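捡棍子的一下午：Ramodo开放日见闻
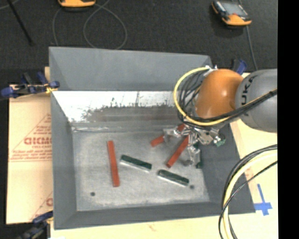

Pierina Sala一上来就说，从箱子里拿东西这件事，人家三岁小孩干得比谁都利索，所以请大家务必降低期待。她说这话的时候语气很平，像餐馆老板告诉你今天鱼不太新鲜，然后把菜单递过来。

我是2018年4月11日去的Ramodo。请柬上写着“开放日”，下面一行小字写着“含现场演示及茶点”。茶点在二楼，演示在一楼，人群的分布可想而知。我到得早，又没吃上早饭，在楼梯口犹豫了一阵，最后还是职业道德占了上风，况且二楼的门还没开。

一楼的主角是一只灰色的大金属箱，箱壁往里斜，箱底磨得发花，里面散着红色和深绿色的长条。机械臂从一侧探进去，多指的金属夹爪伸到很低的地方，在长条之间找下手的位置。项目名叫Priltov。我问这名字是什么意思，Sala说没有意思，是当初起名那天唯一没被别人注册的。

“你看着像捡筷子。”她说，“我妈也是这么说的。她问我读那么多年书就干这个，我说对，她说那你来我家捡。”

难处她讲得很耐心，看得出已经讲过很多遍。长条单独躺在空地上，好办；两根挨着，就得想一想；有一根靠着箱壁，手指伸不进去，那就要从另一边绕，或者先去拨别的。“人是不想的，手自己就去了。它得想。想完了还不一定对。”

我问，一天能捡多少次。

“一月份我们连着跑了9天，一共2663次。”她报得很快，随后补充说，这个数字是尝试的次数，不是成功的次数。成功的呢？她说那要看怎么定义成功。旁边一位穿西装的先生把这句话记了下来，我猜他是做投资的。

按Sala的定义，夹起来、提出箱口、停稳、放下时没有砸到别的东西，才算一次。按市场部的定义，夹起来就算。开放日这天用的是哪一种，墙上的海报没有写。

演示由Ratih Yusof负责操作。他话少，站在桌子旁边，有人提问就先看Sala，Sala点头他才开口。唯一一次主动说话，是一位女士伸手要去摸箱沿。

“请不要碰。”他说。

“它会夹我吗？”

“不会。箱子挪了要重新标定，我得弄到晚上。”

那位女士把手收回去，表情有点失望，大概本来希望听到更危险一点的答案。后来我注意到箱子边上夹了好几只夹子，蓝黑相间，木工活里常见的那种样式。我请教Yusof这是不是专用的。他说夹子就是夹子。

Sala倒是很愿意谈这个。她说参观的人都盯着机械臂，问它多重、多快、多少钱，没有人问箱子怎么固定。“整套东西里面，最便宜的零件往往最要紧。我们去年有181次记录全部作废，就因为箱子歪了一点点，谁都没看出来。”

“一点点是多少？”

“够作废的那么多。”

软件部分分成两块，一块叫Javier，一块叫Presar。前者负责看，后者负责动。据Sala介绍，两块程序是两拨人写的，彼此的关系和两拨人的关系差不多。Javier说长条在这里，Presar说够不着；Javier说那换一根，Presar说刚才那根其实也行。我问谁说了算，她想了想，说目前是Yusof，他手边有停止按钮。

观众提问环节开得比较热闹。有位老先生问，既然这么麻烦，为什么不干脆把长条摆整齐了再让机器拿。会场静了一下。Sala说这是个好问题，工厂里大多数时候确实就是这么干的，有人摆，或者有另一台机器摆。可是东西从货车上倒下来的时候，它们不知道自己应该整齐。

老先生又问，那摆的人工资多少。

Sala说她不管人事。

还有个中学生模样的男孩问，为什么只有红的和绿的。她说颜色是为了让自己人看录像时省点眼睛，换成别的颜色也能做，下一步就打算换。男孩追问换什么颜色，她说灰的，跟箱子一样灰，“到时候欢迎你来看我们丢脸”。这句话那位西装先生没有记。

我跟她在走廊里又聊了一会儿。她进这一行之前做过包装机械，那种机器一小时封700个盒子，一个都不看。“那时候觉得很厉害。现在这个慢得要命，可是我舍不得走开，总想看它下一根怎么拿。”我说这听起来像看钓鱼。她说钓鱼的人至少能坐着。

我问她觉得还要多少年，机器才能像人一样往箱子里随手一掏。她没有给年份，说凡是给年份的人她都认识，都换工作了。

谈到请柬上那句“见证未来工厂”，她叹了口气，说那是别人写的，她交上去的原稿是“看机器从箱子里拿东西”。稿子被退回来，批注是“不够激动人心”。她改成“看机器努力从箱子里拿东西”，又被退回来一次，之后就没人再找她写了。

等我上到二楼，茶点剩下半盘黄瓜三明治和一壶已经凉了的红茶。西装先生也在，正用牙签去挑盘子边上最后一块三明治，第一下没挑起来，换了个角度。

我问他对演示印象如何。

他说，动作还是慢了点。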